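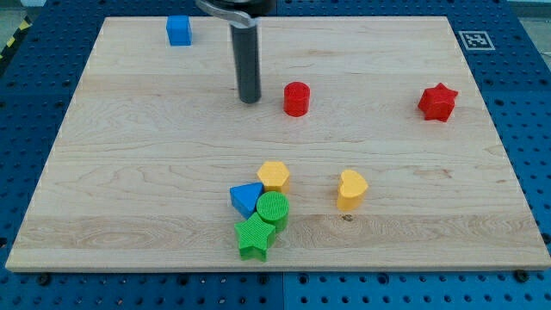

3.2 Materials and the sorting task

The task was borrowed from the toy shelf, and we make no claim to have improved it. Participants at the Istevstead and Fastcombe sites were given small plastic blocks in four colours, red, yellow, blue and green, and asked to put them in order. We did not say what order meant. Earlier work in this area tends to tell people to sort by colour and then reports, with some excitement, that they sorted by colour.

Each session began with the blocks spread over a board of pale maple-coloured wood (Figure 2). The board was chosen because it was dull. A pilot on a patterned tablecloth had produced a good deal of data about the tablecloth. Maple has its own drawbacks, chiefly that the joins between the glued strips offer themselves as ruled lines, and a few participants took up the offer, parking blocks along a seam as though it had been painted there for them. We coded these layouts as "seam-led" and kept them in.

Figure 2. Blocks spread on the maple-coloured board, on the blue perforated work table. Cubes, cylinders and stars are among the shapes used in the task.

The shapes were not equally well behaved. Cylinders stand up neatly and cubes go wherever they are put. Stars were the centre of most disputes. Participants who were otherwise calmly sorting by shape would often set the stars to one side "for now", and in several sessions for now lasted until the end. We return to this in Section 4, where it is called deferred placement so that it can go in a table.

Of the 49 people who started the task, 47 finished it. The other 2 declared the blocks to be fine as they were. The coding scheme, adapted from the Kiani layout inventory, has no category for this answer, and it has been left out of the main analysis with some regret on the part of the author who agreed with them.

Layouts were scored on 3 measures: grouping, spacing and alignment. Spacing gave the most trouble. A block left well away from the rest may be a group of one, a leftover, or a block somebody forgot, and the Clirnetti spacing index treats all of these as the same thing. We asked participants afterwards which it was. Most said they had meant it.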